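Counters, Cloths and Other Small Stuff — the Stuvton Kitchen Gallery

Finally getting these up. Took way too long, sorry to everyone who asked in March. These are from the shared kitchen at Stuvton, after the refit and during the first weeks of people using it. No pros involved, mostly me and Shirley Cormier, whoever had a free hand. Captions are short, I wrote them in one go.

If you want the story of the refit itself it's on the Vachon page, with the bills. This one is just for looking. Kitchen is 35 on the building plan, if you're trying to find it. Use the side entrance, the front one sticks.

The counters

We argued over counters more than anything else. Sylvie Poirier wanted dark, everyone else wanted light, light won. Pale with a fine speckle in it, so a few crumbs don't shout at you from across the room. There's a low backsplash at the back. I wanted it taller. Got outvoted, still think I was right, but a low one is quick to wipe and the gray wall above it has held up fine so far.

The rule we settled on — keep the long counter clear. No mail, no keys, no half bags of flour. If it lives on the counter it isn't put away. People grumbled and then mostly did it.

Wiping-down cloth on the long white counter, bunched up at one side and folded over at the other. Plain beige-gray, hides a stain pretty well. Lots of open counter left to go. 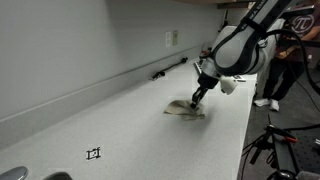

The cloths, since you all ask

Most emails I get about this kitchen are about cloths. Not the oven. Cloths. So, quickly:

We buy plain ones from Omari, no pattern, no trim. They come in packs of 8 and one pack does us for a good while. Wash hot, no softner, it makes them useless. Dry flat or over the rail, never left in a heap by the sink overnight. Shirley has strong feelings on that last one and she's the one who does the laundry, so.

Start at the far end of the counter and work back to yourself. Get the line along the backsplash, that's where the gunk sits. Fold the cloth over to a clean side halfway, then do the near end. Rinse, wring, hang. Done.

For the counter itself just warm water and a drop of dish soap. We tried the Clitidov spray for a bit and it left streaks you could see every time the light came in low. Gave the rest of the bottle away. Maybe it works on other surfaces, no idea.

Still to come

More of the shelves once they're labeled. Sylvie has the label maker and a plan, 51 labels on her list last I saw, which seems like a lot for one kitchen but ok. Also the drawers under the long counter, when they're fit to be seen. And the rail for the cloths, which is up but crooked — waiting on a longer level before anybody gets judgy.

Somebody wanted the paint color for the wall. It's a plain gray, number 3908 on the lid in the hall closet. Half a can left if you need to touch up a scuff, just put the lid back on tight. Brushes are in the same closet, top shelf, please clean them after.

Want a copy of anything on this page, ask Shirley, she keeps the full size files. Don't ask me, I'll loose them. Comments are open again below, evenings are the best time to catch one of us.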